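Getting Wedding Linens and Glassware Ready at Home

2023-08-14

If you are hosting a reception in your own backyard or at a little hall like the one we used in Parnport, a good part of the work happens in the kitchen and the laundry room the week before. I have helped get three family weddings on their feet this way, and these are the habits I keep coming back to.

Start with the tablecloths. Wash them even if they came clean out of the closet, and take them out of the dryer while they still feel a touch damp. Iron on the wrong side first, then fold each one lengthwise only and drape it over a padded hanger. We had 11 cloths for our October wedding and they all fit on one shower rod (the bathroom was off limits for two days, but everyone survived!).

For candle wax, let it harden, lift off what you can with a butter knife, then lay a brown paper bag over the spot and press with a warm iron. Keep moving to a clean bit of paper until no more grease comes through. Red wine wants cold water and a little dish soap, and please don't rub at it, just blot and blot and blot.

Glasses that have been boxed up for years usually have a cloudy film. One part white vinegar to two parts warm water, a ten-minute soak, a good rinse, and then dry them with a cotton towel that has never met fabric softener. Hold them by the bowl while you polish, as stems snap more easily than you'd think. Store them right side up under a clean sheet.

Flowers can be done the evening before. Trim the stems at a slant under running water, strip any leaves that would sit below the waterline, and stand everything in buckets somewhere cool and dark, well away from the fruit bowl. My mother always used a garage for this and so do I.
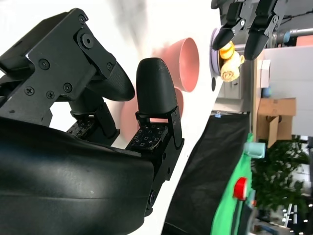

Last of all, tape a card to each box saying which table it belongs to and what has to come home in it again. Put the corkscrew, the scissors and a roll of tape in your own bag, and leave them there until the toasts are over.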